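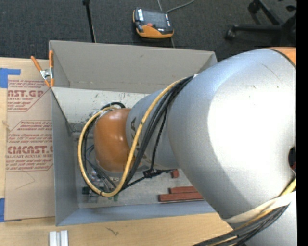

Why does the picking arm keep stopping with a cable warning after we switch it to small parts?
The cable slack is set for the big-parts program, and small parts make the wrist turn a lot further. Re-dress the cables with a wider loop at the wrist, then run the program at 25 percent speed for a few cycles before you let it go at full.

Home | Tickets | Cells | How-tos | My queue

Ticket: Prarkar cell, stops during bin picking
Opened by: Dima Chamoun
Status: Closed, with a follow-up

Okay so this started right after lunch. I came back, hit resume, and the cell ran maybe a minute before it quit and gave me the cable warning. Cleared it, started again, same thing. I figured I'd bumped something, so I homed the arm and loaded the small-parts program fresh. It got through 59 picks and I was feeling pretty good about myself and then it stopped again, ugh.

What I tried before bugging anybody:
- restarted the controller (no change)
- swapped the bin contents back to big parts (ran fine, all 200 picks!)
- small parts again (stopped on pick 14)

So it's only small parts. I put that in the ticket and went back to sorting by hand, which I hadn't done since July and my shoulders noticed.

Update, 2:40 pm
Veikko Tuominen called me back from the Brerum site. He had me jog the wrist slowly to the far corner of the bin and watch the cables on the way. They pulled tight well before it got there. He says the small-parts program tips the wrist over more to get at pieces lying against the wall, and whoever dressed the cables last did it for the old job. (That was me and Walid. Sorry, Veikko.)

Update, 3:30 pm
Walid Shboul and I redid it with the arm locked out. Two things slowed us down: we ran out of ties, and the first time around we made the loop so big it brushed the bin wall when I jogged down. Took it in a bit and the second try cleared. Ran 25 picks at low speed, then went up in steps. Did 375 at full speed with no stops before I went home.

One more thing while I'm in here, and Obed Alhassan asked me to write it down. When we did this job by hand, a bad part meant I tossed it aside and kept going. These days a stop means the whole line behind me waits, and I'm the one standing there with the pendant while people look over. I like the cell, I really do, my wrists quit hurting the first month. But there are two of us on this shift who can clear a fault and only one of us (Walid) had been shown how to dress the cables. Could we get the rest of the crew trained? I'd happily do it in place of the Cherkaoui refresher, I've sat through that one twice.

Reply from Nabil Obeidat
Good write-up, thanks. I've added the wrist jog to the changeover sheet, so please do it every time you go between big and small. Training request went to Skerkton, they do the sessions for us. I'll keep a follow-up open until there's a slot, and I asked for you and the evening crew both.

Dima: Awesome, thank you! Evenings will be happy, they've been calling me at home.

7 comments | 3 people watching | 4 found this helpful

Related tickets
Pendant screen goes dim after a restart
Arm picks two small parts at once
Changeover sheet, old version still on the wall
Who do I call after 6 pm?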